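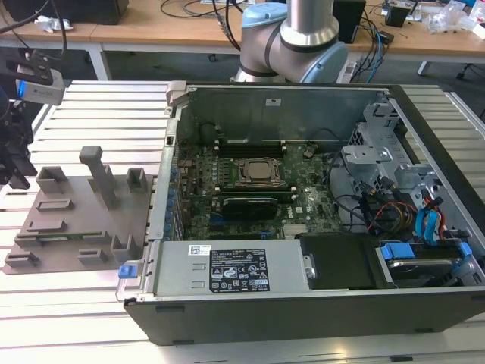
Moushumi Kodikara thinks the old office tower is the last computer an ordinary person can fix, and that the rest of us gave up on it for no good reason. She said so in an email to this magazine in October, after we ran a piece on cheap laptops, and she said it at some length. Buy a used desktop, she wrote. Take the side off, put in more memory, and you'll have a machine as good as anything in the store.

I have heard this from a lot of people. It usually comes with a number attached, the number is usually small, and the person saying it usually owns a drawer full of screwdrivers. So I spent a few weeks looking into whether it holds up for somebody who doesn't.

Start with the part that's true. An office tower from the years when companies bought them by the truckload was built to be opened. The blue plastic you find on many of them marks the spots where a hand is supposed to go: the latches, the rails on the hard drive, the clips over the card slots. You can lay one on its side, lift the panel away and see nearly everything you might want to replace. Compare that with a thin laptop, where the memory may be soldered down and the battery glued in, and it's easy to see why people get sentimental.

Rogério Bastos runs a secondhand counter in Weltemstead under the name Fodidar, and he moved some 700 towers through it last year. He doesn't get sentimental. He told me that most of the buyers who ask about upgrading never open the case at all. They like knowing they could.

I bought one from him anyway. It was fully wiped, it had a dent in one corner, and it weighed more than my microwave.

The fans of these machines tend to talk about memory first, and I'll give them this one too. It's the easiest job in the box. There's a latch at the end of the slot, you open it, the old module comes up, the new one goes down with the notch lined up, and you press until it clicks. The press is where beginners lose their nerve. It takes more force than feels polite, and the board bends a little while you do it. Everybody I spoke to had a different way of describing the right amount of pressure, and none of the descriptions helped me.

What the fans skip is the shopping. Memory is sold in generations that don't mix, and inside each generation there are speeds, sizes and types. Some of the types made for servers look almost the same and won't start in a desktop. The seller on Amrani, a parts site I had been told was reliable, listed one set as "fits most office PCs." Mine was not most office PCs. I sent it back, paid the postage and waited 6 days for another. 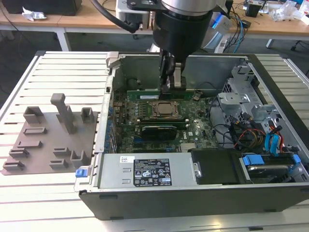

The second set worked, though the computer beeped at me twice before it did. I pulled both modules, put them back in and pushed harder. Dilruba Barua, who teaches an evening repair class at the community college, tells her students to expect exactly that. A module that looks seated can still be sitting a hair too high at one end, and the machine will refuse to start as if something terrible had happened. She has watched people order a whole new board over it.

She is also the person who talked me out of cleaning the processor. I had read a forum thread (there's always a thread) saying that the paste under the cooler dries out after 15 years and has to be replaced or the chip will cook. She asked if my computer was overheating. It wasn't. She asked why I wanted to take the cooler off, then, and I had no answer – only that a stranger had sounded very sure.

That's a pattern with this hobby. The advice comes from people who enjoy the work, so there's always one more thing to do. Swap the hard drive for a solid-state one, and fair enough, that made a bigger difference to me than the memory did. Then it's a better graphics card, and now you're reading the label on the power supply, trying to work out which of those numbers matters, and learning that the one you have may be too weak for the card and may have a connector only one manufacturer uses. Rodrigo Arruda, a reader who wrote in after Kodikara did, had gone all the way down that road. He kept his receipts. He'd passed $1,000 by the end, on a tower he'd bought to save money.

I tried a program called Pratov that promises to scan your computer and tell you what to upgrade. It told me to upgrade everything.

Then there are the cables. In photos on the sales sites the inside of a tower is always tidy. In life there's a bundle of red, yellow and black leads running across whatever you need to get at, and you push it out of the way with the back of one hand while the other tries to find a plug by feel. Putting it back is worse. I trapped a cable under the side panel on my first try and had to start over. Take a picture with your phone before you unplug anything, even if you are sure you'll remember.

So is Kodikara right? Partly. My tower now starts up fast enough, runs a browser and a spreadsheet without complaint, and cost me less than the cheapest laptop I would have been willing to use. Against that I'd set two lost evenings, a return, and electricity use I haven't measured and don't expect to enjoy measuring. The newest version of the operating system may not install on it, either. Several sellers were vague on this when I asked, and I'd want a straight answer in writing before handing over any money.

If you want one, ask the seller which memory it takes and how many slots are free. Ask whether the drive is included, and whether it's the old spinning kind. Then price the whole thing, parts and postage too, before you fall for the figure on the sticker. I wrote back to Kodikara with most of this. She replied the same evening and asked whether I'd thought about a second drive.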